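Search this site Search Go

When the Marker Cube Slips: Finding and Fixing Pose Drift on a Glove Rig

By Filipa Sampaio
Apr 9, 2020

In March we lost most of a batch of laundry recordings to a bolt. I could have written "calibration anomaly" in the log, and for one afternoon I did, but Seo-ah Seok reads the logs and knows a bolt when she sees one described badly.

The symptoms were these. The fingers looked perfect. Every curl, every pinch, every fidget came through. The wrist, meanwhile, had wandered off to live somewhere a little to the left of the arm. When we replayed the data on Fulora, our folding robot, it reached for a shirt with great confidence and closed its gripper on the tablecloth. It then lifted the tablecloth. The emergency stop works well, I can report, and so does gravity.

If you track a hand with a sensor glove for the fingers and a printed marker cube for the position, you have this problem or you're going to. The two systems don't check on each other. The glove has no idea where it is, and the cube has no idea what it's bolted to.

Before you start

You need the full rig, powered and cabled as you'd use it, a 3 mm hex key, a paint pen and one rigid object that can be gripped. Do the whole test on the table you record on, with the cloth on it and the usual clutter. A rig that behaves on a bare bench can still misbehave once the cables are hanging over an edge and pulling. We keep a spray bottle and a few clothes out for this, the same stuff the robot will meet later.

Switch the robot off at the wall. You won't need it until step 5, and an idle arm with a live program has a way of joining in.

Step 1. Get the glove on and hold still

Put the glove on, fasten the wrist band, and hold your hand over the edge of the table without touching anything. Start the tracker and watch the wrist position. Hands tremble a bit, so a small fuzz is normal. A steady creep in one direction is a bad sign, and so is a sudden hop to a new value. If you see the hop, check the lighting before you blame the hardware. I once spent a morning rebuilding a bracket that was fine, on account of a window.
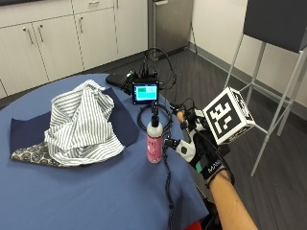 Step 2. Wiggle the cube

Take hold of the cube with your free hand and try to turn it. Be firm. The polite version of this test is how we missed the fault in the first place. On our rig the cube sits on a short bracket held by one bolt, and the bolt had backed out just enough that the cube stayed put when pushed and turned when a cable tugged it. It felt solid. It was lying.

If it moves at all, tighten it, then draw a line with the paint pen across the bolt head and onto the bracket. Next time you can see at a glance whether the bolt has turned. The paint pen is now my favorite tool in the building, and it cost less than lunch.

Step 3. Check the cable pull

Reach slowly to the far side of the table and back. Watch the cables as they come off the back of the hand. If any of them goes tight before your arm runs out of reach, it will drag on whatever it's attached to, and sooner or later that's your cube. Leave enough slack for the longest reach you plan to make, plus some for the reach you'll make without planning it. Strap the cables so the pull lands on the wrist band and not on the bracket.

Do look where the slack goes, too. Mine once found its way under a stool leg, and I got up quickly.

Step 4. Grip something and press

A loose mount often behaves until the hand is under load. So hold your rigid object and push down into soft cloth, the way you would if you were moving a shirt with your hands full. Twist the wrist a little as you press. Lift away, go back to where you began, and compare the wrist position with the one you started from.

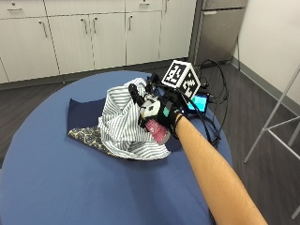 Repeat it five times. We allow 3 mm of difference, and anything more sends us back to step 2. When we finally ran this on the bad rig, the error grew with every press, like a picture frame going crooked one slammed door at a time.

Step 5. Replay at low speed

Switch the robot back on, clear people from its reach, and replay one short recording at the slowest setting with somebody's hand on the stop button. The gripper should arrive over the cloth where the hand did. If it arrives beside it, stop there. Don't nudge the offset in software until it looks right. We did that too, and all it got us was a second batch of bad data that looked better than the first.

What to do with the old recordings

Throw out everything since the last time you know the mount was tight. If you don't know when that was, welcome to the club. Seo-ah now has us write the bolt check at the top of each session sheet, with initials, and she can tell my initials from a scribble.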